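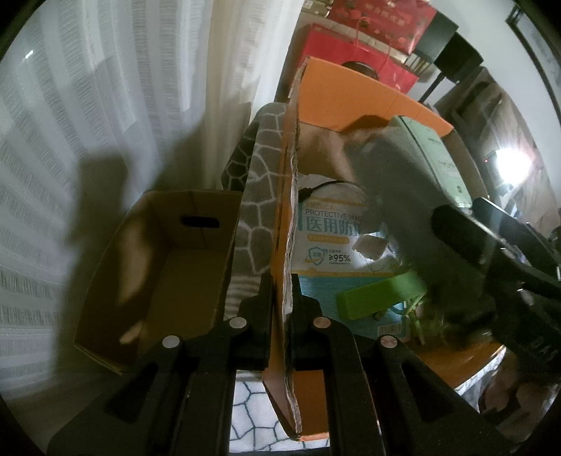 Can a machine break down and clear household packaging at the standard we would expect of a person? At present it can do parts of the job under supervision, and the parts do not yet join up into a chore that can be left alone.

Notebook entry, 26 May 2021
Histby workshop, household chores series

The series now holds 2323 logged attempts, of which 1592 concern cardboard. Cardboard remains the least predictable material on the list. A torn edge with the corrugated layers showing gives the fingers something to close on, but the fray crushes under pressure and the hold on the sheet changes as it does. The current grip setting was chosen in December for clean-cut board and should be reviewed before the next block.

Work with two grippers is to be logged under both tool numbers, with the holding tool entered first. Several earlier entries list only the moving tool and cannot be used for the comparison requested by Dastavden.

Surroundings continue to matter more than the plan allowed for. Draped fabric behind a cardboard edge, a patterned cloth under the work, loose cable and small packages close by are all ordinary in a home. The Zorkivum planner was tuned on bare benches and treats a fold in cloth as a solid edge. The Wi build handles this better, although it is slower – nearly 60 seconds from approach to a settled grip.

Of the cardboard attempts, 642 were marked complete by the reviewer. The word "complete" has been applied unevenly. From the next block it will mean that the piece was gripped, moved and set down with no hand correction. Older entries will keep their original marks and will be reported separately.

Open items: finger pad wear on the left side; revised log sheet; whether tape removal belongs in this series or in the kitchen one.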